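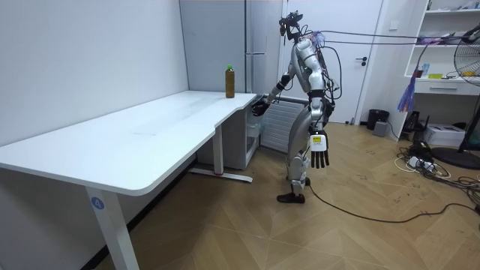

Fernovance Reltalthorpe / Workplace Services, Floor Team

Desk Area Inspection: Checklist and Comments
Period: September
Filled in by: Erdal Baysal, floor lead
Copy to: Boltus (maintenance contractor), shift board

Marks used: OK, FIX (repair or change needed), WATCH (look again at the next inspection)

1. Walkways and floor

1.1 Parquet free of loose or raised planks: OK
Scuffs near the cables. No trip edge found.

1.2 Cables kept out of walking paths: FIX
The long black cable runs across open floor to the right-hand side. Cover it or move it to the wall. Until then, people crossing the room go one at a time and do not carry anything that blocks their view of the floor.

1.3 Power strip off the floor: FIX
It lies among the other cables by the shelving. Boltus to mount it. Do not plug anything else into it in the meantime.

1.4 Fan stable, guard in place: WATCH
Wires run close to the base. Move the fan after 1.3 is done, so it only has to be moved once.

1.5 Door can be opened fully: OK
Keep the robot's waiting spot away from the swing of the door. Two people on the early shift asked for a floor mark. Agreed, tape ordered.

2. Robot and overhead cables

2.1 Overhead bundle clear of shelving: FIX
It passes near the strands hanging from the shelf. Take the strands down.

2.2 Ties at the shoulders checked by hand: OK
Check at the start of each shift with the power off.

2.3 Nobody between robot and desk while it is powered: WATCH
Staff still reach across to straighten things on the desktop. Habit from when we did the desks ourselves. Call a stop first, then reach.

2.4 Stop procedure known to all on shift: FIX
3 people have not signed the sheet. They do not work in this room alone until they have.

3. Desk 4

3.1 Desk stands level, legs and foot bar sound: OK

3.2 Desktop clean: FIX
Smudges and streaks on the top. Wipe down at end of shift. This stays a manual job.

3.3 Bottle closed and labeled: WATCH
Cap is on. Contents must be written in the log before any handling run. Bottles are not to be left at the end of the desk over the break.

4. Work and staffing

4.1 Rotation followed: WATCH
Watching the robot is tiring in a different way than clearing desks. Several people said their eyes and neck are sore by the end of the turn. Turns will be shortened and the stool from the Mamani room brought over.

4.2 Job sheets match the work done: FIX
The sheets still list only clearing and wiping. Add cable check, supervision and log entries. People are doing these now and it should show in their grading. Raised with the office, no answer yet.

4.3 New starters learn the manual routine first: OK
Keep it this way. When the robot is down the desks still have to be done by hand.

Open items go on the shift board. Initial each one when finished and leave the sheet in the tray.

E. Baysal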